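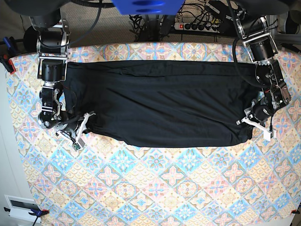
November was a good month for the Kotdale folding set, and we're closer to the 2,000 examples we promised you than I'd dared hope! Dark clothes are still the slow part – with a black garment stretched flat between both grippers, the wrinkles are so faint that our labellers argue over where the edges are. I've asked Plornemley for 15 more garments in lighter colours.

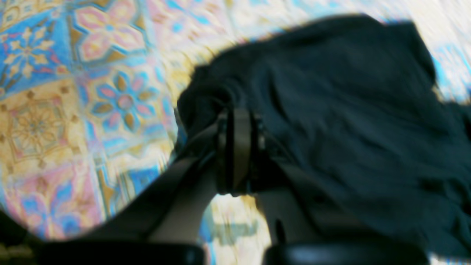

The Girent team wants the wrist views kept at full rate, so storage is filling up faster than we budgeted. Could we move 10 hours of operator time into drives? I'll send Barredo's quote on Tuesday.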